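The Jilex bedspread and knit blanket, after a winter of proper use

I bought the two together from Stastorness in September, and I've been meaning to write them up ever since. Pink on pink, florals and knit, all in one go!

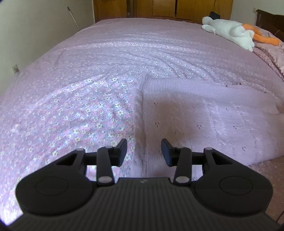 Does it wash well, though, was what my sister asked before she'd even looked at the pattern, and had I gone for the big size, because hers shrank so much the first time that it stopped reaching the sides. Fair question, and it's the one I'd have wanted answered before handing over any money, so I'll start there.

Yes, it washes well. I do the bedspread at forty with ordinary liquid (no softener, the label is quite stern about softener) and it has come out the same size every time as far as I can tell. It still hangs where it used to hang. The one thing I'd say is that it takes up the whole drum. My machine is a normal family one and the bedspread goes in with nothing else, not even a pillowcase, or it comes out twisted round itself like a rope and you spend ten minutes untangling it on the landing. If you've got a small machine, think about that before you order. The launderette near me would do it, but I'd resent paying every fortnight.

Now, the pattern. It's a pink ground with lots of little flowers all over, white ones and yellow-centred ones and a pale blue, packed in close together. I was nervous about this. On the Stastorness website it looked rather sweet and old-fashioned and I couldn't decide whether that meant "cottage" or "my nan's spare room in 1984". Well, it's a bit of both and I've decided I like it. The flowers are small enough that from the doorway you mostly get pink, and you only notice the blue when you're close up. In strong sun it all goes very pale, nearly washed out, and then by teatime it's a much deeper, cosier colour. I've had to get used to that, and if you're trying to match curtains I would order a swatch first and look at it in the morning AND the evening. I didn't, and my curtains have since moved to the back bedroom.

It does crease. Mine never lies perfectly flat, there are always a few soft wrinkles across the middle however much I tug at the corners, and I've given up minding. A small busy pattern hides a lot. If you want that tight hotel look you'd be ironing it, and have you ever tried to iron something that size? I did it once before visitors came, over the dining table with a towel underneath, and it looked marvellous until somebody sat down on it.

On to the blanket, which I love more than the bedspread if I'm choosing. It's a plain pink with a fine ribbed knit, and it folds beautifully. Some knitted throws go into a great fat lump when you fold them and slither off the bed in the night, but this one stays where it's put. I keep it folded on one side (my side, naturally) and pull it up when it's chilly. It's warmer than it looks. In the very cold week after New Year I had it over the duvet doubled up and slept like a log.

The pinks aren't an identical match, by the way, at least not to my eye. They're sold side by side and I suppose I expected them to be twins. I think it's nicer with a slight difference, but my sister says it would drive her up the wall, so there you are.

Things I'm less keen on. The ribs catch. I've had two pulls already, one from a ring and one from a rough bit on the side of the bedside drawer, and although I managed to ease them back through with a blunt needle, you can still find the place if you know where to look. I wouldn't have it on a bed with a cat. It also sheds a bit of pink fluff for the first two or three washes, and I now own a dressing gown with a faint pink bloom on it that used to be white. Wash it by itself to begin with! The instructions do mention it, in tiny letters on the back of the label where I found them afterwards.

Delivery was slow. They said a week and it was nearer three, with the blanket arriving first and the bedspread turning up on its own in a separate parcel when I'd more or less written it off. The packaging was fine, a zip-up bag you can keep for storing things in, and I've got my summer duvet in it now.

I did look at the Thiele version before I bought this one. A friend has it and it's a heavier cloth, quilted, very smart, but it weighs a ton and I make my bed alone with a bad shoulder. The Jilex one I can flick out from one side and have it land more or less straight. Grirkon do a similar floral as well, only that was out of stock in anything but green when I was shopping, so I can't tell you what it's like.

When I last checked, the bedspread had 1,127 reviews on the Stastorness site and a good many of them were grumbling about the colour being different from the picture. Mine seems right to me in daylight. The blanket had 147, nearly all happy ones, with a few complaints about fluff that I can only agree with.

Would I buy them again? The blanket, yes, tomorrow, and I'm tempted by a second one for the sofa if it comes in the cream. The bedspread I'd buy again if I still had this washing machine. Four stars for that, five for the blanket, and I'll come back and add a note if the pulls get any worse.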